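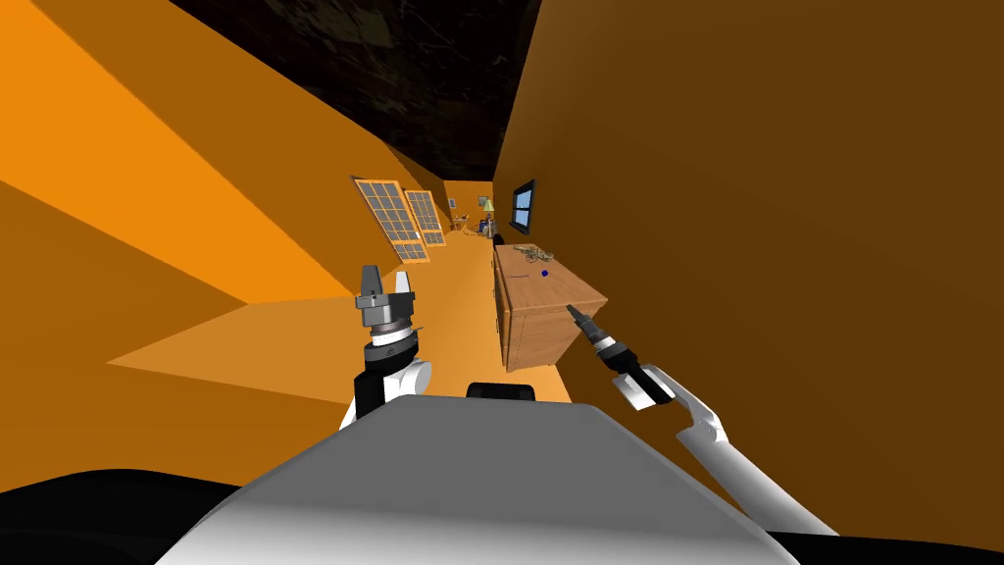 Gathering Examples in Simulation: Gallery

Trurkton Laboratory for Robot Learning
Page posted February 21, 2018

The Dornden collection is a set of recorded demonstrations made entirely in simulation. In each one, a two-armed robot is driven through a short household task by a human operator, and the motion of both arms is stored together with the views from the robot's cameras. The recordings are then used to train a control system that learns from what the operators did.

This gallery accompanies the collection. It is intended for visitors to the laboratory's pages who would like to know how the work is carried out, and for partner groups preparing to contribute recordings of their own. The notes describe the general view, the gripper view, and the steps between recording and training. Technical documentation is kept separately and is supplied to partner groups on request.

The general view

The rooms used in the Dornden collection were built by the modeling team at Villanueva. There are 14 in all, and each can be loaded with different furniture, wall colors and lighting. The hallway room with the orange walls is one of the narrowest. It was included because a robot with two long arms has little space to spare between the walls, and operators must plan a reach before they begin it.

The general view takes in the robot's own body, both arms and the room ahead. Operators rely on it for approaching furniture and for judging where one arm is in relation to the other. In the hallway room, the work surface is the top of a wooden dresser that stands against the right wall, with a blue sphere and a length of beige rope or cable on it. The right gripper carries a black, pointed tool. Soft and tangled items are difficult for a learning system, and the laboratory has asked for more recordings that include them.

The view may be tilted when the robot's head is turned or lowered. Recordings with a tilted view are kept in the collection. A system trained only on level views performs poorly as soon as the head moves, and the first Dornden release suffered from this fault. Operators are therefore asked to leave the head where the task has put it and to continue.

The gripper view

A second viewpoint is recorded close to the gripper. It shows very little of the room, but it holds detail that the general view cannot provide at a distance. Both are stored on the same clock, so that any moment in one can be matched with the same moment in the other. 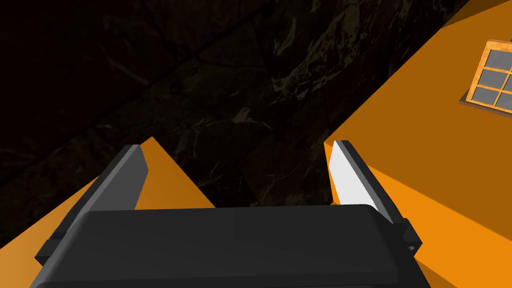
Gripper view, hallway room. The two fingers are open, with the orange wall and part of a window to the right.

Partner groups often ask whether views such as this one should be removed, given that no item is held between the fingers. They should be kept. A large share of any recording consists of travel from one place to another, and the learning system must have examples of an open gripper as well as a closed one. The open positions also give the training software a clear reference for the width of the gap.

Lighting is another matter on which the gripper view is useful. Two fingers of the same shape can look quite different when one inner face is brightly lit and the other is not. The modeling team varies the direction and strength of the light from one session to the next, and operators are not told in advance which setting has been loaded.

How a recording is made

Each operator works at a desk with a pair of hand controls and two screens – one for the general view and one for the gripper views. A session is made up of 12 recordings in a single room. The operator reads the task line, presses the start pedal, carries out the task and presses the pedal again. No recording may run longer than 50 seconds. Anything longer is divided into separate tasks, each with its own task line.

Operators are asked to work at a steady pace and to avoid correcting small errors more than once. If a tool is dropped, the recording is allowed to run to its end and is marked as a drop. Such recordings are not discarded. They are held in a separate group and are used to teach the system to recognize when a task has gone wrong.

Task lines are written in plain language and name the item, the arm to be used and the place where the task ends. The wording was revised in November, after reviewers found that "put" and "place" were being used for different things by different groups. Only "place" is now accepted.

Review and labeling

Review is carried out with Gitus, the laboratory's own viewing software. A reviewer plays both views side by side, confirms that the task line agrees with the motion, and marks the points at which a gripper opens or closes. Seven labels are available for the outcome of a recording, including "complete," "partial" and "drop." A second reviewer checks any recording that has been given the "partial" label, as this is the one on which opinions differ most often.

Reviewers also look for faults in the simulation itself – items that sink into a surface, rope that passes through furniture, or fingers that overlap. A recording with a fault of this kind is returned to the modeling team at Villanueva with the time of the fault noted. The room is withdrawn from use until a repair has been made and tested.

Use of the pictures

Pictures on this page may be reproduced for teaching and for noncommercial reports, provided that the Trurkton Laboratory for Robot Learning is credited. Partner groups wishing to show material from their own sessions should send the session number to the collection desk at Trurkton before publication. Requests for full recordings are handled under the data agreement and cannot be met through this page.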